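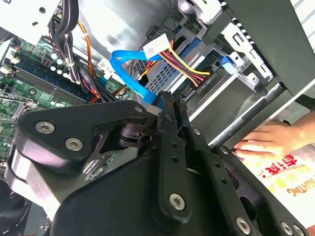 Moving the household file server from one large pool to mirrored pairs took most of February, and the copying was the easy part. The old layout was a single parity set that I built when we lived in Hesia, and it had reached the point where a full scrub ran 51 hours. Mirrors cost more capacity but resilver from one partner disk, so the other drives stay out of it. Cable choice matters more than I expected in an open desktop chassis. A bright blue flat cable is easy to trace by eye from one end to the other, and I now pick colors on that basis alone. Black on black is a nuisance at 2 in the morning.

Copy throughput settled at 435 GB per hour with checksums on. Small files dragged it down badly, mainly the mail archive and Charito Dalisay's scanned sheet music, which is stored one page per file. I packed both into tar archives first and unpacked them on the new pool. Permissions survived. Extended attributes did not until I added the flag for them and ran it again.

Record size is 1M for video and the default for everything else. Compression is on everywhere. Deduplication is off, and I don't plan to revisit that.

Zixuan Du asked why I kept the snapshots from the old pool. Two of them hold the only copy of the Lagos photos before I renamed the folders, and I haven't compared the trees yet. Until then the old disks sit on the shelf, labeled by serial number.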